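厨房台面收纳分享会 讲稿（自己看的版本，别发出去）
2022年3月15日，Millgate社区活动室
主讲：我；投影和计时：Pejman Shokri

【开场，不要超过三分钟】

大家好大家好，后面的朋友可以往前坐，前排真的不咬人。先问一句，今天早上出门之前，台面是空着的请举手？（等一下，看看有几只手。如果一只都没有，就直接笑着往下讲。）

我自己家的台面我太清楚了，早饭那一摊，钥匙，没拆的信，还有一个永远不知道该放哪儿的塑料袋夹子。所以今天我不讲怎么把厨房收得像样板间，我就讲一件小事：靠墙那一排东西，和中间那一块砧板，怎么相处。

（提醒自己：这里慢一点，上次在Harositz讲得太快，Mirjam Thaler坐在最后一排一直冲我比手势。）

【第一部分：那个木头小抽屉】

先说我最喜欢的一件，台面上用的木抽屉盒。好多人一听抽屉就想到橱柜里的大抽屉，深得要命，什么东西进去了就再也找不着。台面上这种小的不一样，它浅，拉开一眼就看到底，手一伸就拿到了。而且它的顶是平的，等于白送你一小块架子！我一般建议把最常用的两个调料瓶放上去，靠后一点放，这样开抽屉的时候手不容易碰倒。
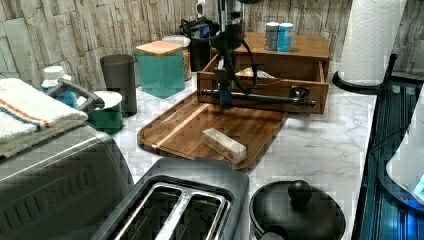 图1：木盒抽屉拉开一截，顶上并排放着两个小调料瓶，前面是砧板。

两个就够了啊，两个！（这里伸出两根手指。）我见过有人在上面摆一整排，开一次抽屉就叮铃当啷响一次，像有人在敲门。

抽屉里放什么呢？我的原则是放小包的、扁的东西：开过的小袋调料、茶包、封口夹。不要放大件。放了大件抽屉关不上，关不上你就会让它一直半开着，过两天你就当它不存在了，胯骨撞上去才想起来。我说的就是我自己，青了一个星期。

有人一定会问，多大的合适。Edem Mensah上个月专门来问过我，他那个台面窄，最后选的盒子深度是147毫米，他说刚刚好，前面还能放下砧板。大家回家先拿尺子量，量的时候记得把抽屉拉开的那一段也算进去，这一点特别容易忘。我第一次就忘了，买回来一拉，抽屉直接顶在砧板上。

（如果有人问价钱：各家差很多，不要报具体牌子。Gkikas那家店打过折，现在不知道还有没有，让他们自己去看。）

【第二部分：罐子和高个子】

好，往左边走。靠墙这一排，我的习惯是高的靠后，矮的靠前，听起来是废话对吧？可是你们回家看看，十有八九那个最高的罐子正挡着最常用的那个。

方的罐子我特别推荐，方的贴墙、贴角都不浪费地方，两个方的之间没有那种尴尬的三角缝。颜色嘛，我觉得有一个跳一点的就很好，比如蓝绿色的配浅色木盖，远远一看就知道“哦，那个是它”，不用一个一个翻标签。透明的罐子留给那些你老是忘了补货的东西，剩多少一眼就看得见。

锅铲勺子插在筒里，筒要靠墙。我以前把它放在最前面，觉得顺手，结果每次擦台面都得先搬它，搬了三天就不擦了。（停一下，让大家笑。）

毛巾是另一个话题。毛巾要折好再放，折好！一条随手一团的毛巾能让整个台面看上去像没收拾过，可是折两下搭平了，马上就顺眼了。不过要注意，搭在会发热的电器上面的，开机之前一定拿下来，这个不开玩笑。 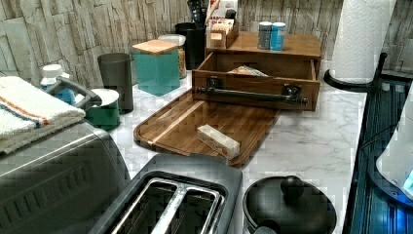

说到中间这一块，砧板。我不反对砧板常驻台面，真的不反对。Edeltraud Ortner跟我争过，她说砧板用完就得竖起来收走，她家厨房大，她有地方竖。我家没有。我的办法是，砧板可以留着，但上面只许放马上要用的那一样。比如你要做饼干，先把黄油拿出来放在板上，那就只放黄油。手机不许放，信不许放，更不许放那个塑料袋夹子。

再讲一句带槽的砧板。四周那圈槽是接汁水的，切番茄、切肉的时候很管用，可是面包渣也爱往里钻，擦的时候用布角顺着槽走一圈，比整块板来回抹要快。木头的别泡水，擦完立着晾。

还有板的角度，好多人非要摆得跟台边平行，我是斜着放的，我右手切东西斜一点舒服。这个随你，怎么顺手怎么来。

【第三部分：现场动手，十分钟】

（Pejman把桌上的道具推出来，两人一组。）

每组拿到一堆东西，任务是在纸上画出自己家的台面，先画插座，再画水槽，最后才轮到罐子。先画插座！上回在Florkuvport，Pirmin Leitner那一组画得漂亮极了，颜色都涂好了，最后发现水壶没地方插电。

我下去转，看到有人卡住就问他一句：你早上第一件拿的东西是什么？从那个开始画，一般就动起来了。

（剩两分钟时Pejman敲杯子。挑两组上来讲，不要挑坐在一起的。）

【收尾】

回家作业：今天晚上只整理木抽屉或者随便哪一个小抽屉，别的都不许碰。九月份我们还有一场，讲冰箱门，到时候带着你们的图来给我看。

茶在后面，杯子用完请放回托盘。有问题的现在可以问了。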